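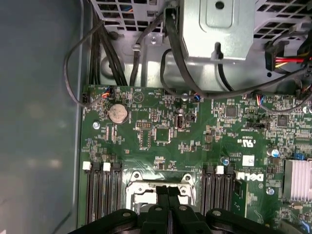
La pince du robot au-dessus du support de processeur, dans une unité centrale ouverte.

Démonter un ordinateur de bureau prend peu de temps à un technicien. Pour un robot, l'affaire se complique dès que le boîtier est ouvert : des câbles souples passent devant les pièces, les loquets sont petits et deux modèles voisins n'ont pas la même disposition. Le projet Jarel, mené dans les ateliers de Noltance, s'attaque à cette étape avec une méthode d'apprentissage par démonstration.

Ozan Bilgin, qui dirige les travaux, a écarté la programmation point par point. Un opérateur guide le bras à distance et le système enregistre les images, les positions et les efforts. L'équipe a réuni 1 000 démonstrations entre mars et l'été, réparties sur 6 modèles d'unités centrales. Le réseau entraîné sur ces données prédit ensuite de courtes séquences de mouvements, qu'il corrige à mesure que les images arrivent.

La difficulté principale tient aux derniers millimètres. Vue de l'extérieur, la pince paraît bien placée alors qu'elle touche déjà un connecteur. La caméra du poignet donne le détail, mais perd de vue le reste du châssis.

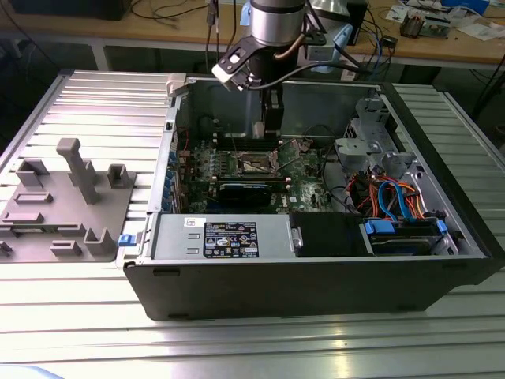 Les chercheurs ont donc choisi de combiner les deux points de vue et de laisser le réseau pondérer l'un ou l'autre selon la distance à la pièce. Barış Gezer, chargé des essais, a comparé cette version à celle qui n'utilise que la caméra fixe. Sur l'extraction des barrettes de mémoire, le taux de réussite passe de 50 % à presque 90 %.

Les résultats sont moins bons dès qu'un câble recouvre un loquet. Le bras s'arrête alors, ou tire au mauvais endroit. « Il faut qu'il apprenne à écarter le câble avant de saisir la pièce, et nous avons trop peu d'exemples de ce geste », explique Wilfredo Navarro, qui prépare une nouvelle série d'enregistrements.

Le recycleur Gendlow doit fournir les machines de la prochaine campagne. Elles arriveront sans tri préalable, avec des boîtiers parfois déformés et des vis manquantes. L'équipe compte y tester aussi le retrait des disques durs.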